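Notebook, restringing and repair bench
6/3/25

Picked up where I left off in February with the cord test. The question is still the same one: which elastic holds up best in bracelets with mixed beads, where the hole sizes don't match and some of the edges inside the holes are rough. Most of what comes back to us for repair has broken at a rough edge, a short way from the knot. The knot itself almost never fails if it was glued.

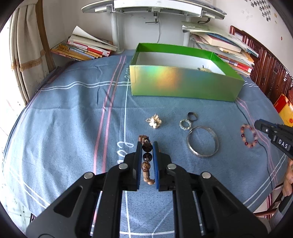 By M. Taşdemir
Repair bench, Mandville shop
Filed under: Cord and thread, Wood beads

Three cords on test. The first is the Wimex clear elastic we have always used. The second is the Skellora braided, which has a woven cover over a stretchy core. The third is the leftover spool with no label, same thickness as the Wimex as far as the gauge can tell. I strung each one the same way: pre-stretch by hand, double strand, surgeon's knot, drop of glue, overnight to set.

The rig is the same as before. One peg fixed, one peg on the crank, and each full turn pulls the loop out and lets it back. Count goes on the clicker. I stop when the cord breaks or when the gap at the knot gets wide enough to fit a fingernail in, whichever comes first.

Results so far:

No-label spool: broke at 69 turns. Broke clean across, inside a wood bead. I looked at the bead under the magnifier and there was a splinter standing up in the hole on one side. Not a fair test of the cord, so I will repeat it with a reamed bead before throwing the spool out.

Wimex: stopped at 434 turns. No break, but it had gone slack and the gap was past the limit. It did not come back after sitting over lunch.

Skellora: still running. Cover is fuzzing where it passes the bead edges. Gap has opened a little and then stayed where it was. I don't trust the fuzz. Once the cover goes, the core will probably go quickly.

The bigger thing I learned is about reaming. I had been reaming only the beads that felt tight on the needle, and that misses the bad ones. A hole can be wide and still have a burr at the mouth. From now on every wood bead gets the round file at both ends, two or three light twists, then a pipe cleaner through it to get the dust out. Dust left in the hole mixes with the glue if the knot gets pulled inside, and then the knot sits crooked.

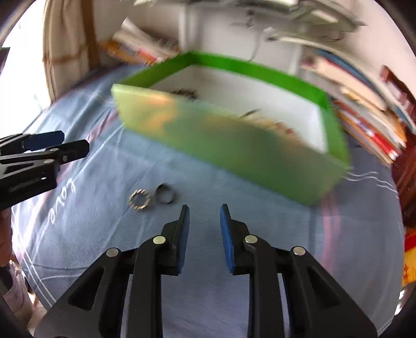
On glue: the thin kind wicks along the braided cord and makes it stiff for up to 9 mm on each side of the knot. You can feel it when you roll the bracelet over your hand. The thick kind stays put but takes longer. For the Skellora I am going to the thick kind only. For the Wimex it makes no difference that I can find.

Also tried hiding the knot in different beads. Large-hole beads are the obvious choice, but the knot rattles around and works its way out. Better to use a medium hole and pull the knot in with a firm tug before the glue sets. If it won't go in, don't force it -- trim the tails and retie.

Sizing note, since it came up twice at the counter. Thick beads eat up the inside of the bracelet. A string of small beads and a string of big ones can measure the same laid out flat, and the big one will be tight on the same wrist. Add one small bead and try it on again before cutting.

Stock: down to 5 needles of the fine collapsible-eye type. The eyes keep splitting on the braided cord. Order more, and try one size up.

To do
- repeat the no-label cord with filed beads
- finish the Skellora run and write down where it fails
- try pre-stretching with a hanging weight overnight, hand stretching is too uneven
- new blade for the cord snips, the tails are coming out ragged
- write the filing step on the card over the bench

Clicker sticks now and then when the crank goes fast -- go slower, or the count will come out low.

We use cookies to remember your settings and see which pages are read. By continuing to use this site you agree to our use of cookies. Accept | Manage settings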